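About Dalgleish

Dalgleish is a small school for adults who want to learn to cook at home. We teach evening and daytime courses in ordinary home cooking, from boiling an egg to putting a full dinner on the table for six. We do not train professional chefs and we do not award certificates.

The school opened in the back half of a former hardware store on Wivia Street. Flora Yule had been teaching cooking in the basement of a library branch, with two hot plates and a folding table, and the waiting list had grown longer than the class list. She signed the lease in August and taught the first course there that fall, before the sign was up. The front half of the building was a shoe repair shop until the owner retired, and we took that space over as well. It is now the dining room, where each class eats what it has made.

Who we teach

Most of our students have never cooked regularly. Some have just moved out on their own. Some are recently widowed or divorced and lived for decades with someone who did the cooking. A fair number have been told by a doctor to cut back on salt or sugar and don't know where to start. We also get parents who are tired of making the same four dinners.

You do not need to own any special equipment or know any cooking terms. If a recipe says "fold" or "simmer," we show you what that looks like and you do it yourself before moving on.

How classes work

Each class has no more than 12 students and one teacher, with a helper on knife skills nights. Courses run one session a week. The basic course covers eggs, rice and beans, soups, roasted vegetables, chicken, pasta, and one simple dessert. After that you can take Weeknight Dinners, Baking Without a Mixer, or Cooking for One, in any order.

Sessions last 3 hours, including the meal. Students work in pairs. Cleanup is part of the class, and everyone stays until it is finished.

All recipes are printed and handed out at the start of the session. We use the same small set of pans throughout, and the recipes are written for a normal apartment stove. When a dish can be made with a microwave, the handout gives those directions too.

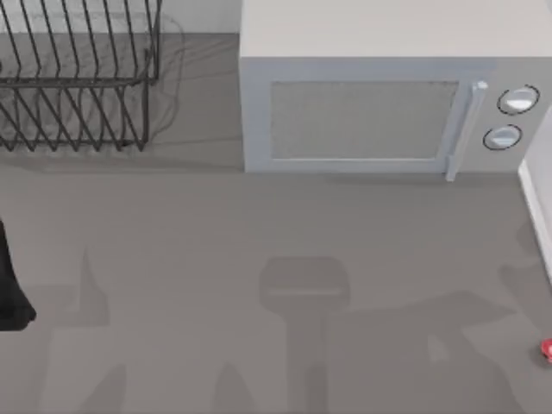 WIVIA STREET, August. Enrollment for the fall courses is open. The basic course is offered on two evenings and one morning each week, and Cooking for One has moved to the afternoon at the request of last year's students. Returning students may sign up by phone or at the front desk. New students should fill out the short form first so we know about food allergies.

Our teachers

Flora Yule teaches the basic course and writes most of the recipes. She worked in hospital kitchens before she began teaching, and she still plans menus on index cards.

Ha-neul Jin joined the school as a helper and now teaches Weeknight Dinners and Cooking for One. Ha-neul also runs the pantry, orders the groceries, and set up our shared cookbook shelf, which holds over two shelves' worth of donated books at this point. Students may borrow one book at a time.

Guest teachers come in for single sessions on subjects such as dumplings, pickles, and pie crust. Those dates are posted in the dining room and on the calendar page.

Fees and assistance

The basic course costs $200, groceries included. Payment can be split into two parts, with the second due at the halfway session. We keep two places in every course at half price for people who need them. Ask at the desk or write to us. We don't require paperwork.

If you miss a session, you can make it up with another group in the same term as long as there is room. We can't refund single sessions, as the food has usually been bought by then.

Visiting us

Our address is 2622 Wivia Street, on the corner across from the laundromat. The entrance is on the side. There is a ramp at the same door, and one workstation has a lower counter that can be used while seated. Parking on the street is free after 6 p.m.

The front desk is staffed for one hour before each class. At other times, please leave a message and we will call you back the next working day.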